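Irdale House Study Center
Gallery: The Entrance Room and Its Furnishings

Introduction

The entrance room on the ground floor of Irdale House serves readers, course participants and visitors to the Fahmy Collection. It was refurnished in February with a small number of plain pieces, chosen to suit a room that is used throughout the day and cleared each evening. This page records the room in its present use, together with notes on the care of the furniture and the household cloths kept there.

The furnishing plan was prepared by Fadwa Benmoussa of the Center's house services office. It called for a standing coat rack, seating beside it, and a supply of light cloths that can be hung, aired and folded within the same room. The walls remain light in color. Fixed wall hooks were considered and set aside, as the plaster on that side of the building does not hold heavy fittings well.

Readers who require the earlier gallery pages, covering the reading room and the lower corridor, may request them from the house services office. The full inventory of the house now stands at 2,248 entries, of which 2,141 have been checked against the shelves and cupboards. The remaining entries concern mainly linens and small fittings, and the checking of these continues.

Gallery

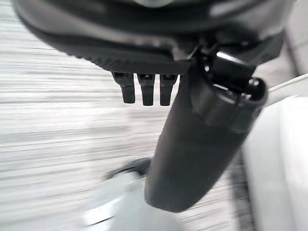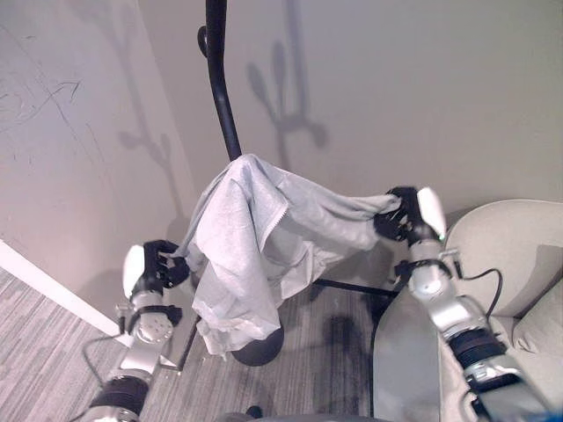
Abdelilah Slaoui

The coat rack

The standing coat rack is black, with an upright pole on a round base. Its foot takes up little floor space, and the rack can be moved by one person when the floor is cleaned. It should be lifted by the pole and set down flat. Dragging it leaves marks on the floor finish, and several of these had to be treated in the first weeks after the room reopened.

Coats and bags belonging to visitors take priority during opening hours. Heavy items should be spread over hooks on opposite sides of the pole so that the rack stays upright. Bags containing books should be left at the desk. Umbrellas are not to be hung on the rack at any time; a stand is provided inside the street door.

Outside opening hours the rack may be used for airing cloths. A cloth laid over the upper part of the rack will hang in folds, and the lower edge may reach close to the floor. Staff are asked to draw up any trailing length and to leave the base clear. No cloth is to be left on the rack overnight.

The light gray cloth

The pale gray cloth shown on the coat rack has a zigzag pinked edge along one hem. Pinking was a common finish in household workrooms and remains a practical one, as it slows fraying without adding thickness to the edge. The Center has retained it on cloths of this type in preference to a turned hem, which holds damp and takes longer to air.

Cloths of this type are used as dust covers for the seating and for display tables when the room is closed for cleaning. They are not part of the Fahmy Collection and may be handled without gloves. The following procedure applies.

Take the cloth by two corners and hold the edge between them straight before laying it over the rack. Let the remainder fall freely. Soft creases will drop out if the cloth is left for a short time. Deeper creases should be smoothed by hand from the center outward. Irons are not kept in the entrance room, and the cloths should be sent to the laundry room when pressing is needed.

When a cloth has gathered into a heavy bundle at the middle of the rack, it should be lifted clear and laid again. Pulling from one side places strain on the hem and may tip the rack. Cloths should be folded in half lengthwise and then in thirds, with the pinked edge inside, and placed on the second shelf of the linen cupboard.

Any cloth with a tear, a stain or a loose edge is to be set apart and entered in the repairs book. The Center holds some 200 cloths of various sizes, and a damaged one can normally be replaced from stock on the same day.

The armchair

A beige armchair stands near the coat rack. It is intended for visitors who are waiting to be shown upstairs, and for those who wish to sit while changing shoes or arranging their belongings. Coats should not be laid over it during opening hours. The upholstery is brushed weekly and the chair is turned a little at each cleaning, so that the side nearest the window does not fade ahead of the other.

The maker's label reads Himus, and the chair was bought as one of a group of 6. The others are placed in the reading room and on the upper landing. Spare fabric from the same order is kept with the inventory papers.

The walls

The light gray wall behind the rack was last painted before the February refurnishing. The adjoining section on the left bears faint dark marks, including an arrow. These have been entered in the condition record and are not to be cleaned with household products. A decision on their treatment will be made when the remaining wall surfaces on the ground floor are surveyed under the Drolloment program of repairs.

Staff moving furniture should keep a hand's width between the rack and the wall. Hooks and pole ends can score the paint, and touched-up areas remain visible in the evening when the room is lit from one side.

Use of the pictures

The pictures in this gallery may be reproduced for teaching and private study with the photographer's name and the name of the Center. Requests for other uses should be made in writing to the house services office. Copies for print are supplied on request, and applicants should state the size required and the title of the publication.

Visiting the room

The entrance room is open whenever the Center is open, and no appointment is needed. Groups are asked to give notice so that additional seating can be brought down. Visitors with an interest in the household linens may ask at the desk to see the pattern cards and the repairs book, both of which are available for consultation in the reading room.

Page last reviewed 10/19/26
House Services Office, Irdale House Study Center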